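4 Putting the table together

Read this section through once before you start. The Hevolari table is supplied in one carton with the top, two leg frames, one cross rail and a bag of fixings. Check the contents against the packing list on the inside of the carton lid. If anything is missing, keep the carton label and contact Taston spares with the batch code printed on it.

4.1 Before you start

Two adults are needed for steps 7 to 9. Clear a floor area larger than the table top and lay a blanket or the flattened carton over it. Leave the protective film on the top surface until the table is standing.

You will need:
4 mm hex key (supplied)
Cross-head screwdriver (not supplied)
Spirit level
Soft cloth

Do not use a powered driver on the frame bolts. The threaded inserts in the top are set to a depth of 18 mm and can be pulled out by over-tightening. Damage of this kind is not covered by the guarantee.

4.2 Fitting the legs and rail

1. Lay the top face down on the blanket. The inserts should be facing you.

2. Place one leg frame over the inserts at the end marked A. The mounting plate sits flush with the top. If it rocks, turn the frame end for end – the plates are not symmetrical.

3. Start all four bolts (part T2) by hand, with a washer under each head. Leave them loose enough for the frame to move slightly.

4. Fit the second leg frame at end B in the same way.

5. Offer the cross rail up between the two frames with the cable slot towards the back edge. Fit the rail bolts (part T3) and tighten them fully.

6. Go back to the frame bolts and tighten them in diagonal pairs. Stop when the washer no longer turns.

Note: On tables supplied before November the rail bolts are in the same bag as the frame bolts. The rail bolts are the longer ones. Do not fit them to the top.

7. With one person at each end, tip the table on to its back edge, then lift it clear of the floor.

8. Turn it upright and lower it so that all the feet touch down together.

9. Peel off the film, starting at a corner and pulling low across the surface.

CAUTION: Do not drag the table or stand it on one leg frame. Side load on a single frame will bend the mounting plate.

4.3 Levelling

Each foot adjusts by up to 12 mm. Set the spirit level along the length of the table first, then across the width. Turn a foot clockwise to shorten the leg. When the table is level, run the lock nut up against the frame and nip it tight.

On carpet, check the level again after a few days and re-tighten the lock nuts if needed.

4.4 Load and seating

The greatest load, spread evenly, is 31 kg. Do not sit or stand on the table. Clamp-on accessories may be fitted to the front and back edges only, with a pad between the jaw and the surface.

Set the chair height so that the forearms are close to level when the hands are over the table. If the shoulders lift, raise the chair – the table height is fixed apart from the levelling range given in 4.3.

4.5 Cleaning

Wipe with a damp cloth and dry straight away. Marks from pens can be removed with a mild soap solution. Do not use scouring pads, bleach or solvent cleaners on the white finish. Re-check all bolts after the first month and once a year from then on. 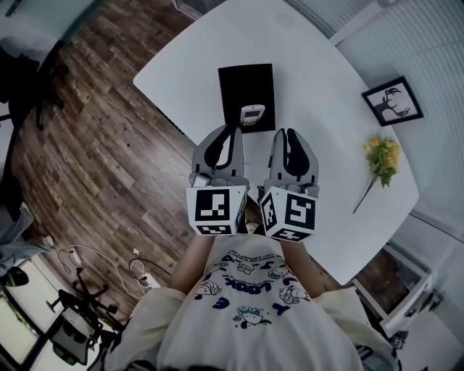

Fig. 4 – Seated at a white table, forearms forward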